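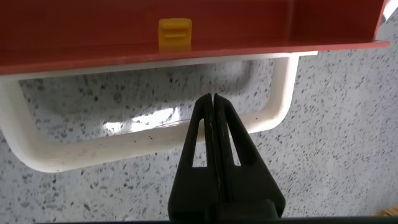
Fellbridge asked, when the ticket was opened, whether the arm can be left to put things away in a kitchen without a person standing by, and if it can't, which part of the job is holding it up. They do not need a demo. They need a yes or no for each step so they can decide what to hand over and what to keep doing by hand.

Ticket 1847
Product: Gradivier arm controller with Arley two-finger gripper
Site: Pattinasarany, test counter
Reported by: Fellbridge
Priority: normal
Status: open, workaround in place

Reported problem
The "open, store, close" routine stops at the first step. The arm reaches the handle, closes the fingers, starts to pull and then reports "grasp lost." Picking up small items from the open counter is reported as working most of the time.

Environment
Speckled gray counter against a white wall. Controller software is the September release. Finger pads are the textured type. No changes to the mounting since installation.

Step 1. Reproduced the fault
Ran the routine with the settings as delivered. Same message as in the report. The fault occurs at the start of the pull, before the closed-loop force check has any useful data. The controller log shows the fingers at minimum opening, so the gripper believes it is holding nothing. On that reading the message is correct and the problem is in the approach.

Step 2. Checked calibration
Wrist camera to gripper offset was out by 2 mm. Recalibrated and repeated. Fewer failures, but the fault did not go away. A loop handle leaves little room for the fingers, and a small height error puts both of them on the same side of the bar.

Step 3. Changed the approach
Fingers now open fully before the last part of the move and close only after the height has been checked against the lower bar. This adds time to each attempt. Pull speed reduced to 60 percent. With both changes the pull starts reliably enough to continue testing. Closing is still unreliable when the box shifts on the counter, and the routine has no step for noticing that it has shifted.

Step 4. Loose items

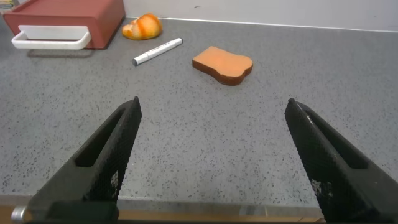
Bread shapes are the easier case. They are thick enough to pinch and they tolerate a grasp that is off center. The marker is harder. It has to be taken across the barrel, and if the wrist angle is wrong it rolls, after which the stored position is no good and the arm has to look again. "Re-detect after failed grasp" was switched off in the delivered settings. Switched on. Items close to the wall remain a risk because the approach path does not allow for finger width. Set a keep-out margin along the wall and accepted that some items will be refused.

Step 5. Longer run
Ran over 300 attempts with the new settings, mixed between handle and loose items. Remaining failures fall mostly under closing and under items refused near the wall. No controller crashes and no overcurrent trips.

Answer to the original question
Picking loose items off a clear counter: yes, with somebody checking in from time to time.
Opening by the handle: yes, with the slower approach.
Placing items inside: only if the item was gripped near its middle.
Closing: no.
Whole routine unattended: no.

A person does the same job in a fraction of the time, so for now the case for the arm rests on repeat work with the same few items in known places. Wiping the counter was also mentioned in the report. It is outside this ticket and needs a different tool.

Workaround
Use settings file "counter_slow." Leave the close step to the operator. Do not raise the pull speed to make up the time.

Update, Sat 4 July
Arley has been asked for narrower fingertips. Gradivier has accepted the missing shift check as a defect and will not give a release date. Fellbridge has agreed to keep the ticket open until the close step can be retested.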